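Escorredor de arame com rodízios: espaçamento dos pinos e ordem dos pratos

ulter_930
Qui 4 junho
Estou a tentar fixar uma ordem de carga para o escorredor de arame cinzento, cesto retangular com pinos verticais. O diâmetro dos pratos varia e os maiores tapam os menores. Por agora carrego da direita para a esquerda: primeiro o castanho-bronze, à frente dele o laranja-avermelhado. O bege e o verde-lima ficam na mesa até ao fim.
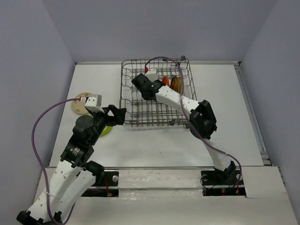

O problema é o ângulo. Com um prato maior atrás, o da frente inclina menos e a água fica no rebordo. Alguém deixa uma ranhura livre entre os dois?

gwilliam
Deixo sempre uma. Perde-se capacidade, mas a secagem é mais regular.

drandholm1000
Discordo. Com pratos rasos a ranhura livre não altera nada — o que conta é a inclinação do pino. Carrega por diâmetro decrescente e mede de novo.

ulter_930
Vou repetir com o cesto vazio e os pratos todos na mesa, para escolher a ordem antes de carregar.

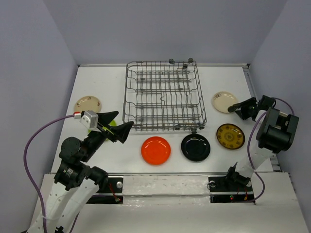
Escorredor vazio, pratos por carregar.

umthorpe
As rodas pequenas travam? As do meu não, e o cesto desliza quando encosto um prato com força. Desde novembro uso uma base de borracha.

drandholm1000
Base de borracha retém água por baixo. Prefiro calços.

umthorpe
Levanto-a uma vez por semana. Nunca acumulou.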